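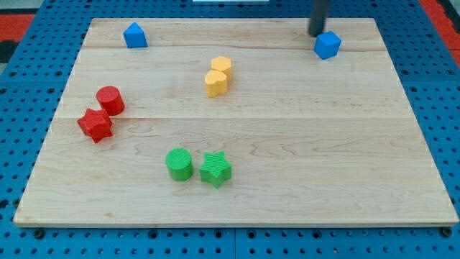

The sorting board at Tonddale, with the gripper over the blue cube.

I have been meaning to write about the pinched finger for a long while now, and I kept putting it off, partly out of embarrassment and partly because I couldn't decide whether it was a story about a machine or about me. I think by now it's mostly about me, so I may as well get on with it.

We do a very humble kind of work at Tonddale. The arm picks up small plastic blocks and puts them where they belong, cylinders and stars and a heart and so on, and when it has done that we mix them up and ask it to do it over again. Visitors love it (children especially, who always want to know if it can tell a star from a heart). It's hard to be afraid of a robot that is playing with blocks the size of your fingertip, and I'd like to say a word or two about why that bothers me.

One afternoon in March, Satish Maurya was running the bench and I was, to be fair to everyone, mostly talking. The arm had come down over a block near the back of the board and stopped. It just sat there. There was no alarm, and the screen said it was waiting, which we took to mean it was waiting for us. So I did what I had done plenty of times before and reached in to give the block a little nudge. The arm was waiting all right, but for a reading from its own force sensor, and when my knuckle brushed the finger it got one. Down it came and closed, with my left index finger between it and the board.

I want to be careful not to make this bigger than it was. I had a bruise and a black nail that took its sweet time growing out. The force limit did what it was supposed to do and let go, though I can tell you that 15 newtons set down in a manual and 15 newtons on the side of your fingernail are two different animals! Satish had the stop button pressed before I'd finished yelling. Then he asked me, very kindly, why my hand had been in there, and I didn't have an answer.

Harvey Arsenault, who taught me most of what I know back when we were both at Domstead, worked around the big palletizing arms there, and those were machines you could feel through the floor. There was a fence, and a gate with a lock on it, and Harvey carried the key on his belt and would not hand it to you if you were in a hurry. I used to find that a bit much. But in 11 years I never once saw anyone reach in to fix something, because the fence had settled the question for all of us before we got there in the morning.

A small arm on a tabletop settles nothing. You have to decide every time, and most of us decide badly when we're tired, or chatting, or a little bit fond of the thing. I went back through our log afterward and found seven stops of the same kind in the weeks before mine. Not one had been written up as a fault. Someone had reached in, nudged a block, and typed "resumed." I had typed it myself, twice. I suspect the same is true in a good many rooms like ours, and I'd gently ask anybody who runs one to go and look.

What we changed was dull stuff. The word "waiting" is gone from the screen. If the arm pauses over the board for longer than it should, it now drops out of its routine and won't move again until somebody walks to the console and clears it, and the console is far enough away that you can't do that with a hand on the table. Satish wrote most of it in an evening. It slows us down a little, and I have heard complaints, and some of them were mine.

There are people I respect who think this is too much fuss over a bruise. The arm is weak, they say, and it's built to work near people, and if you treat it like a press you lose the whole point of having it. I see that, I really do. I like working close to it. I like being able to lean over and look at how it has come down on a corner. But "built to work near people" describes the arm on the day it was tested, with that tool on it and that program running, and we had swapped the fingers and rewritten the program more times than I could tell you. Some of the promise had leaked out along the way, and we went on leaning on it as if it were new.

My nail has grown back, with a small ridge in it. When I called Harvey to tell him all this, he wanted to know who had the key.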